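Losora table review: six months of tea, homework and elbows

Home » Reviews » Furniture » Losora table

Posted 2019-10-07 by Todor Vidmar

I bought the Losora in April, after our old table finally gave up a leg in the middle of Sunday lunch (gravy everywhere, I'm still finding it). I'd looked at loads of them by then. My sister swears by her glass one, but I can't be doing with fingerprints, and the dark ones in the big shop at Clarkanbridge made our kitchen feel like a solicitor's waiting room. I wanted something pale, something plain, and something I could carry up the back steps without ringing anybody.

Well, I failed on the last bit. The box weighs 41 kilos and it comes in one great flat slab, so do get a friend round! The delivery chap from Bosturico was lovely but he'd only bring it as far as the front door. My neighbour Ionescu took the other end and we only scraped the paintwork once.

Putting it together took me nearly 3 hours, and that's with a break for a sandwich. The legs bolt on from underneath and the bolts are fine, but the little key they give you is rubbish - mine had rounded itself off by the third leg. Use your own if you've got one. The instructions are all drawings, and the drawing for the crossbar is the wrong way up, so I did that bit twice and said some words.

Now the top, which is what I really bought it for. It's a lovely pale creamy colour with masses of fine grain, and I like it even more than I did in the shop. The finish is matt, so you don't get the ceiling light glaring back at you while you're trying to read the paper.

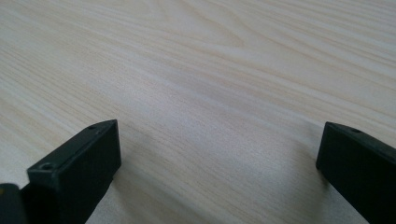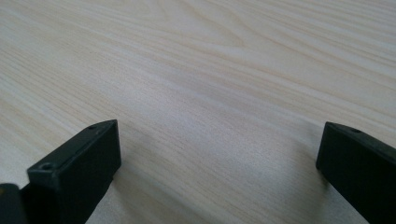
The grain on the Losora top, with the arched swirl showing in both.

I'm very fond of that swirl. It's at my end, and I catch myself following the lines with a finger when I'm on the phone. Yours will be different, I should think, so if you're fussy about pattern go and pick one out in person.

How does it wear? Pretty well so far. Tea wipes off, felt tip wipes off if you're quick, and beetroot needed a bit of washing-up liquid and a prayer. I haven't dared put a hot pan straight on it and the leaflet says not to, so we've got mats. Crumbs are easy enough to spot against the pale colour, though my husband manages to miss them all the same.

It does wobble a bit. Our floor is old and slopes towards the back door, so I won't blame the table entirely, but there are no adjustable feet and for 637 pounds I think there ought to be. I've got a folded beer mat under one leg. I did email to ask about feet and had a nice reply offering me a set for extra, which I thought was cheeky.

Would I buy it again? Yes, I would - but I'd wait for a sale. A woman at work got hers with 100 pounds off just after I'd paid full price, and I've only recently started speaking to her again. There's a matching bench as well, and I'm trying to persuade everyone at home that we need it before Christmas.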